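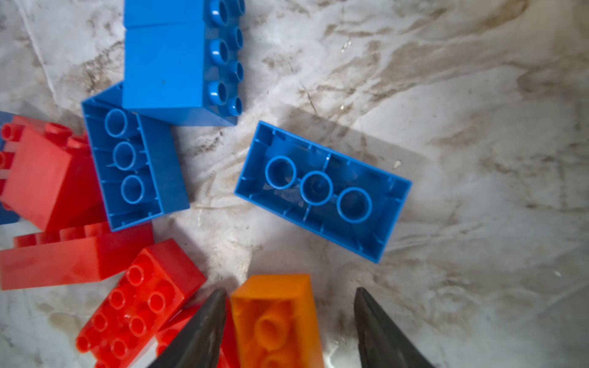
Memorial Grounds Inspection Checklist, With Comments

Veterans > Jernatdale Memorial > Grounds and Ceremony Safety

Scope: Jernatdale War Memorial, parade lawn, north and south approaches, flagpoles, seating areas, and temporary equipment for the spring remembrance service.
Inspection month: April
Inspector: Corina Ortner
Second reader: Cledwyn Sayce
Planned capacity: 3,000
Ratings: OK, Monitor, Repair before service, Not inspected

Comments are entered only where a rating needs explaining or where the item carried over from the previous inspection.

Section 1. Name wall and plinth

1.1 Panels secure, no movement under hand pressure. OK
Comment: All panels checked at the four corner fixings. The wall carries 1,044 names and the panel schedule matches the register.

1.2 Joint sealant continuous. Monitor
Comment: Sealant has shrunk at the base of the panel for the infantry battalions, east side. The gap takes the edge of a feeler gauge but does not go through to the backing. Recheck after the first hard freeze.

1.3 Lettering legible at reading distance. OK
Comment: Paint fill is thin in the lower rows, where wreaths rest against the stone. Legible in daylight. Poor under the evening floodlights, see 5.3.

1.4 Plinth steps level, nosings intact. Repair before service
Comment: Second step, left of center, has a chipped nosing where the wreath party turns. Heidrun Holzer has the patching mortar and the color sample. Work is to cure fully before anyone in hard-soled shoes goes up. If the patch is not finished in time, the wreath party uses the right-hand side only and the left is roped off.

1.5 Handrail fixings tight. OK

1.6 Wreath stands stable on level ground. Monitor
Comment: Two stands rock. Rubber feet missing. Replacements ordered from Mayrhofer. The older iron stands are heavier and stay put in wind, and should be used for the large wreaths until the feet arrive.

Section 2. Flagpoles and halyards

2.1 Pole base bolts torqued and marked. OK

2.2 Halyard free of fraying along the full length. Repair before service
Comment: Center pole halyard is worn through the outer braid at the truck. It will run, but it should not be trusted for lowering to half-staff and raising again at noon. Replace the whole line. Do not splice.

2.3 Snap hooks close fully. OK

2.4 Cleats tight, no sharp edges. OK
Comment: A burr on the north cleat was filed down during the inspection.

2.5 Clear radius around each pole. Monitor
Comment: The oak has grown toward the south pole. A full-size flag touches leaves in a west wind. Pruning request is with the parks office.

Section 3. Parade lawn and approaches

3.1 Ground firm enough for marching units. Monitor
Comment: Soft strip along the drainage run. Walked it three times, the last time at 4 p.m. after a dry morning, with heel prints each time. Form up the color guard on the path side and keep the band off the strip completely.

3.2 Irrigation heads flush with turf. Repair before service
Comment: Three heads stand proud near the reviewing position. Mark with flags now, reset this month, and remove the flags before seating goes out.

3.3 North approach, paving level. OK

3.4 South approach, paving level. Repair before service
Comment: Lifted slab at the drop-off point. This is the route used by most of the older veterans and by anyone arriving by wheelchair van. Grinding the lip is acceptable as a short-term fix. The slab itself needs to be lifted and rebedded, and it was listed for that last year.

3.5 Wheelchair route continuous from drop-off to front row. Monitor
Comment: Continuous except at 3.4. The matting used last year curled at the ends. Pin both ends and tape the overlap.

3.6 Vehicle gate closed and pinned during service. Not inspected
Comment: Gate was padlocked and the key was signed out. Youssra Belkadi will check it on Wednesday.

Section 4. Seating, shade and water

4.1 Folding chairs sound. OK
Comment: Every chair in the front block opened and loaded. Chairs with bent cross braces were pulled and tagged.

4.2 Aisle widths as drawn. OK
Comment: Checked against the string lines. The drawing shows a center aisle wide enough for a casualty stretcher with a bearer on each side. Do not add chairs to the ends of rows on the day.

4.3 Canopy ballast. Repair before service
Comment: The Vovedero canopy over the families' seating was put up with stakes only. Stakes do not hold in this soil. Ballast every leg and record the wind reading before people are seated.

4.4 Drinking water within reach of formed-up units. Monitor
Comment: One station is planned, behind the band. The cadet units stand at the far end for the whole of the address and the reading of names. A second station is needed on their side.

4.5 First aid post marked and visible from the lawn. OK

4.6 Relief for standing personnel. OK
Comment: Unit leaders have been told in writing that anyone feeling faint may step back without asking. The reserve file steps forward to cover.

Section 5. Electrical and sound

5.1 Outdoor outlets protected and tested. OK
Comment: Test button and plug-in tester both used. All tripped and reset.

5.2 Cable runs covered where they cross foot traffic. Monitor
Comment: Covers are on site, not laid. The run from the lectern crosses the wreath party's path. Reroute behind the plinth if the cable is long enough.

5.3 Floodlights aimed and secure. Repair before service
Comment: One Lument fixture is loose on its bracket and has drooped, so that it lights the grass and leaves the bottom third of the wall dark. Tighten, re-aim after sunset, and paint a witness mark across the bracket and arm.

5.4 Public address clear at the back row. Not inspected
Comment: Equipment arrives the day before. Test with a spoken list of names at normal pace. Music hides dropouts that speech does not.

5.5 Microphone wind cover fitted. Not inspected

Section 6. Rifle salute

6.1 Firing party position marked. OK

6.2 Blank ammunition only, checked by two people separately. Not inspected
Comment: Done on the day. Domenica Kuster signs first, party commander signs second. Both signatures go on the sheet before weapons leave the vehicle.

6.3 Exclusion zone roped forward of muzzles. Monitor
Comment: Rope posts are in store. The zone drawn on the plan clips the edge of the footpath. Move the firing party back from the hedge or close the path for the duration — either is acceptable, but the plan has to show which.

6.4 Notice to attendees before firing. Monitor
Comment: The printed program mentions the salute on the last page only. Add a line on the front and a spoken notice at the start. Some veterans prefer to wait at the north gate until it is over, and they need enough warning to walk there. Keep a few chairs at the gate.

6.5 Hearing protection for firing party and bugler. OK

6.6 Spent casings collected and counted. Not inspected

Section 7. Carried over from last inspection

7.1 Slab at south drop-off. Still open, see 3.4.
7.2 Oak near south pole. Still open, see 2.5.
7.3 Bench at the regimental stone, broken slat. Closed. Slat replaced and sanded.
7.4 Storeroom extinguisher out of date. Closed.

Release: grounds may be used for the service once every item rated "Repair before service" has been signed off by the inspector. Items rated "Monitor" do not hold up the service but are walked again on the morning, starting at 7 a.m. at the north gate.

2 comments

Cledwyn Sayce
On 1.4, the right-hand side only works if the party goes up in single file. Last year's order had them in pairs. The drill sheet should be changed now and practiced that way, whatever happens with the mortar.

Domenica Kuster
For 6.3, I would close the path. Moving the party back puts them on the soft strip in 3.1. I will redraw the plan and send it to Corina for the file.

3 shares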